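From: Hellmont bench
To: cell-users list
Subject: Re: [cell-users] gripper stopped letting go again?

Replying inline, on my way out the door so sorry for the mess.

On Saturday the Dutano group wrote:
> We had the release fault on our cell too. Open command goes out, the
> controller says OK, fingers stay shut. Then they pop open when the arm
> is already halfway home. Dropped a part on the floor twice. Is this
> the same thing you reported in April or something new? Also did anyone
> ever get an answer from Famton about error 971?

Same thing as April I think. Same code anyway, 971, which the manual lists as "reserved". Great.

What we know so far:

1. It only shows up with soft objects. Plush, cloth, foam. Never had it on the hard stuff. My guess is the grip check never settles when the thing keeps squishing, so the open command sits in the queue and fires late. Guess only!!

2. It's not the hose or the cable. Swapped both. Fault came back the same afternoon.

3. Cell as we run it, with the plush tiger in the fingers in one of them:
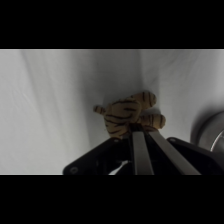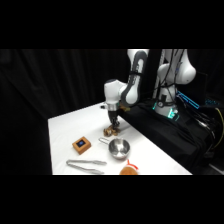

4. Power cycling the gripper clears it, but only for a while. We got 9 good picks after a restart and then two bad ones in a row. Restarting the arm by itself does nothing.

5. Dropping the grip force to 2 on the slider helps alot but then heavy items slip. Not a fix.

The part that worries me is the late open. A dropped toy, who cares. But one of us reached in to pull a stuck piece by hand, and the fingers moved when the queued command finally went thru. Got a pinch, no real injury, it's written up. So until we hear back, PLEASE:

- hit the e-stop before you reach in. Pause is not enough, pause does not clear the queue
- don't pull on anything the gripper is still holding
- after the e-stop, power the gripper down and back up before you re-arm
- nothing heavy or breakable on soft object settings

On Famton: ticket is open, they asked for logs, I sent 8 of them, then silence. If you have logs from your two drops please send them to the list and I'll add them to the ticket. Need the controller log AND the gripper log, the times don't match up otherwise. Say which firmware you're on too, we are still on the old one.

Macapagal people, you said you rolled back the firmware and it went away. Is that still true? How many picks since? And was that soft stuff or just the metal parts? Would like to know before I take our cell down to try it.

Will be back at the bench after lunch. Cell stays tagged out til then so don't re-arm it please, even for a quick test.

-- Hellmont bench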